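## 4. Your first hanging task

Now the fun part! With both arms homed, the Rolovar two-arm kit is ready to work on something soft and fiddly, and a sock hanger is a great place to start.

1. Hang the sock hanger from the top pole by its hook. Wrap the hook to the pole with plastic wrap so it can't slide.
2. Lay one sock flat on the tabletop, within reach of the left arm.
3. Load the **Hang** routine and set the speed to 300.
4. Bring both grippers up to the hanger – slowly the first time – and check the wrist view before you close the fingers.

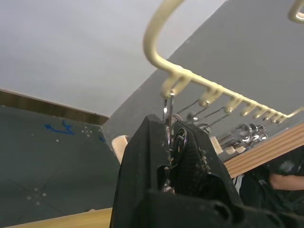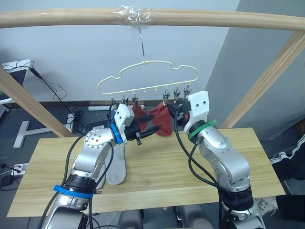 *Lemton Guides – set-up notes by the Windamon bench team, revised 29th April*

5. Close on the metal parts gently. A light pinch holds a ring or clip very well.
6. Save the pose, then run the routine again at 500.

> **Note:** Thick socks bunch up under the clips. Pose 47 in the library gives you a wider grip, and we love it for wool.

> **Caution:** Keep hands and sleeves clear of the arms while a routine is running. Press Stop before you move a sock or a clip.

If the hanger swings, add a two-second pause after step 4.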